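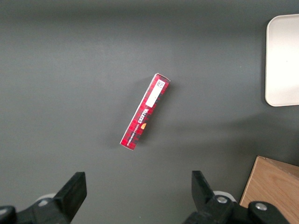
The home meal parcel scheme in Gromville is in its second half, and I am writing this report with less confidence than the last one. You asked whether the parcels are changing what older residents eat. I can't say that they are. We set out to send fresh food and simple staples, and what goes out most weeks is whatever the donors have too much of. Shortbread is the plain case: a slim carton in red tartan, easy to stack, keeps for months, and no use at all to someone who has been told by a doctor to cut down on sugar and butter. It still counts as a filled line on the packing sheet.

Numbers first, as the grant terms require. We had 121 households on the list at the end of the period. Of these, 28 returned the food diary, and 2 of those had been filled in on the doorstep by the driver. Beststead's own summary calls this "strong early engagement." I would not put my name to that phrase. People who fill in diaries tend to be people who cook, and they were probably eating well before we turned up.

Spending. The $900 set aside for insulated bags has been used in full. The bags are fine. I am less sure we needed them, given how little chilled food we have been able to get. The Leclerc depot promised us dairy and eggs in the first plan and has delivered neither on a regular basis. Their reply, when we get one, is that supply is under review. I would treat that as a no.

The Irnska route was added after the award at the request of your office. It takes up a full morning for a small number of stops and the road is bad. Residents there are polite about the parcels. Several have asked if they could have a store voucher in place of the box, and I have not found a good argument against it.

What I propose for the rest of the grant:

Stop the diaries. Call a sample of households by phone and ask what they threw away.

Let residents refuse items in advance, sweets and cookies included, even if the box goes out lighter.

Try vouchers on the Irnska route only and compare in September.

I have not asked for an extension and don't think one should be offered until we have those results.

Submitted 26/04/2024
Project lead, Gromville parcels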